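**Ticket 498: gripper width reading drifts during mouse pick**
Project: Barkham student manipulation project
Status: open
Component: handheld gripper, firmware 86

Width reads 63 mm with the fingers fully open at startup. After several open/close cycles the same position reads lower. Log file 1031 has the full trace. Restarting the Hasico logger clears the offset, then it comes back. 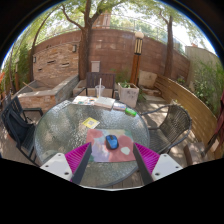
Tried so far:

- Reseated the encoder cable. No change.
- Re-ran zero calibration with fingers closed. Offset returned.
- Swapped the USB port. No change.

Suspect the zero is being overwritten when the logger drops a packet. Timestamps in 1031 show a gap before each jump.

Next: run the same cycle with logging off and read width from the serial console.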